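Skesitico says its simulated kitchen can teach robots to tidy up. Buyers want to see a real one first

By Yolanda Carrasco
23 July 2025

Skesitico, a small software company that sells training data to robot makers, said this week it has finished the first part of a library of household tasks recorded entirely inside a computer. The release covers 113 tasks, most of them set on or near a kitchen counter, and the company says a learning system fed on it will need far less practice on real hardware.

How much less is where the announcement gets thin. The press material talks of cutting hours on physical robots by "a wide margin" and gives no figure. Asked for one, the company said a report would follow.

The method is familiar enough. An operator puts on a headset and a pair of tracked gloves and works two simulated arms through a short chore. Each run is saved with the joint positions and the view from the robot's head, and software then makes variations on it, shifting objects a little and changing colors and lighting. Skesitico says a single good run can yield up to 1,000 usable examples.

"One person in a chair can do in a morning what used to take a lab a month," said Julián Herrero, who runs data collection at the company. He would not say how many of the generated examples are thrown out, or who decides.

The kitchen set, which the company calls Konik, uses a two-armed robot with multi-fingered hands in place of simple grippers. That is the harder choice, and it is also the part of the package customers are being asked to pay extra for. 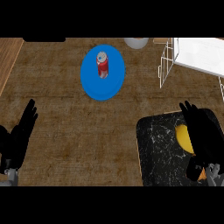
Simulated arms at the counter, with a red can on a blue plate and a marble cutting board at right. Image: Skesitico

Fingers are also where simulation tends to let people down. A rendered soda can has whatever weight and grip its makers gave it. A real one dents, slides and sometimes has a little left in the bottom. Fruit is worse, as anybody who has chased a lemon across a counter knows.

Duygu Sezer, an engineer at the robot maker Clideo, spent part of the spring testing an early batch of the data. She said the arm movements carried over well to her company's machine and the hand movements mostly didn't.

"It reached for things nicely," she said. "Then it closed its fingers as if the object was going to cooperate." Her team ended up recording 600 runs of their own on a real counter to make up the difference. She called the simulated set a useful warm-up and said she would buy it again at a lower price.

Herrero disputes that test. He said the early batch used an older contact model and that the finished release handles slipping and rolling objects better. The company has not published a comparison of the two versions - he said one exists.

There is a second complaint, about variety. The sample files sent to reporters show a lot of runs with much the same furniture. New textures and a different color of plate may help a vision system avoid fixing on one look, but the rack stays a rack and the board stays within reach. Venla Jääskeläinen, a consultant who has advised several buyers of training data, said she opens every such library with the same question: how many separate human demonstrations are in it, before the software starts copying?

"If a seller gives me the big number first, I ask for the small one," she said. "The small one is what you're paying for."

Skesitico declined to give that number for the full library. It did say that 2 operators recorded most of the kitchen material, a detail that turned up in a footnote to the license terms. Jääskeläinen said that would worry her. People have habits, she said, and a system trained on very few of them may learn the habits along with the task.

The company's answer is that more operators are being trained and that later releases will draw on a wider group. It has also signed an agreement with Andrade, a maker of kitchen fittings, to model real cabinets and drawers. Noelia Ibarra, a product manager at Andrade, confirmed the deal and said her side had supplied measurements and drawings. She had not yet seen a robot open one of the drawers, simulated or otherwise.

The library is on sale now under a yearly license. A free sample is available on request, without the hand data.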